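Castine Manipulation Group
Minutes of the July data meeting

Last updated: July, after corrections from Blandine

Present: Blandine Langlois (chair), the Sornumville bench team, two from Mirberg on the call, Dhillon (labeling contractor) for items 3 and 4
Minutes: Sornumville bench
Started 9:30 a.m.

1. Minutes of the last meeting

Accepted with one fix. The towel set was recorded with the new grip pads, and the minutes had it down as the old ones. The note in the shared folder has been changed to match.

2. Where the collection stands

Blandine opened with the total, and there was some applause on the call. We now have 1644 accepted episodes across all tasks, and the small-object handover set has gone from an idea on the whiteboard to the fastest growing part of the collection. The bench team said the two-arm work is a lot more fun to record than the single-arm sorting was, and they think it shows in the demonstrations. The motions are smoother and there is less hovering before the grasp.

Mirberg asked how many people have been driving the arms. Three so far, all at Sornumville. Mirberg would like at least one more operator before the set is frozen, so that the policy doesn't pick up the habits of such a small group. Everybody liked this. Mirberg offered to send one of their own operators over for a few days, and Blandine will work out dates with them.

The question of failed episodes came up again. At present an episode with a drop is thrown out unless the operator recovers and finishes the task. Mirberg argued for keeping the drops in a separate folder, marked as such, so they can be used later for training a success detector. Agreed. Storage is not a problem for now.

3. Handover set: wearables

The bench walked us through the wearables tasks, which are the newest. The instruction text is "pass the watch to the other gripper," with several wordings so the language side gets some variety. A watch is a great object for this. It has a stiff case and a band that goes wherever it wants, so the operator has to decide which part to hold and which part to leave for the other hand. We have wanted something like that since the cup and block tasks got too easy.

There was a long and cheerful discussion of where the receiving gripper should aim. The bench prefers the case, held by its two sides, because the finger pads get a good hold and the face stays in view of the wrist camera. Mirberg would like to see band grasps too, even if they come out messier. We settled on a mix, with the case as the default and the band named in the instruction whenever it is the target.

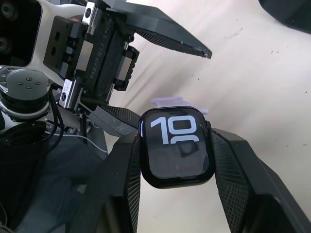

Watch handover, wrist view: case between the near fingers, second gripper open at upper left.

Dhillon's labelers had sent questions ahead of the meeting, and we took them in order.

First, when does "grasped" begin? The labelers had been marking it at first touch. The bench would rather have it at the point where both fingers are closed on the object and it moves with the gripper. Adopted. Dhillon asked for two or three worked clips to show new labelers, and the bench will cut them.

Second, when does the giving hand count as released? We went back and forth on this one. An open gripper can still be touching the object, and from a single wrist view it is hard to tell contact from overlap. The rule for now is to mark release from the gripper opening signal, and to use the video only as a check. If the signal and the video disagree, the labeler flags the episode and moves on. No guessing.

Third, should the display on the watch be described? Some labelers had been typing in whatever digits they could read. Blandine said she loved the care but we don't need it, and a partly visible number is easy to get wrong. Labels should say whether the display is lit and whether it faces the camera, and leave it there. Mirberg added that lit displays are good to have in the set, because reflections and bright numerals are just the sort of thing that throws off a vision model trained on matte blocks.

4. Labeling speed and quality

Dhillon reported that second-pass review is now done on 20 percent of the episodes. The most common disagreement is still the grasp start time, and the new rule should help a good deal. The next most common is left and right. Some labelers name the arms from the operator's seat and others from the camera. From now on it is the operator's seat for everything, and Dhillon will add a small sketch to the labeling guide.

Blandine asked that labelers keep writing free comments. Several of the best ideas this month came out of that column, including the separate tag for episodes where the first grasp slips and the operator tries again.

5. Bench matters

The finger pads are holding up well. The ridged strips get a wipe at the start of each session, and the bench asked that Mirberg do the same so the two sites stay comparable.

Cable routing on the left arm was discussed. The bench wants a little more slack at the wrist for the wide reaches in the next task. To be tried before the next recording block, with a short test run first.

The table surface came up as well. Mirberg suggested changing its color from one session to the next. The bench has cloths in a few colors and is happy to start right away, as long as the cloth is clamped and can't bunch up under the object. We will do the first 12 episodes of each session on the bare surface and then change over.

6. Next tasks

Suggestions from the floor: eyeglasses, key rings, a coiled charging cable, a zipped pouch. Eyeglasses got the warmest reception, and the bench has already been practicing with an old pair. The cable will wait until someone has written a clear rule for what counts as finished.

Mirberg will train a first small policy on the handover set as it stands, wearables included, and bring clips to the next meeting, good and bad. We are all very keen to see these.

7. Actions

Blandine: dates for the visiting operator; approve the new grasp and release wording.
Sornumville bench: worked clips for Dhillon; cable slack test; eyeglasses trial recordings; folder for dropped episodes.
Mirberg: first policy on the handover set; list of preferred band grasps.
Dhillon: update the labeling guide with the new rules and the left/right sketch.

Closed 11:10 a.m. The bench stayed on to show Mirberg the eyeglasses.

Contact: Castine Manipulation Group, Sornumville | © Castine | Back to top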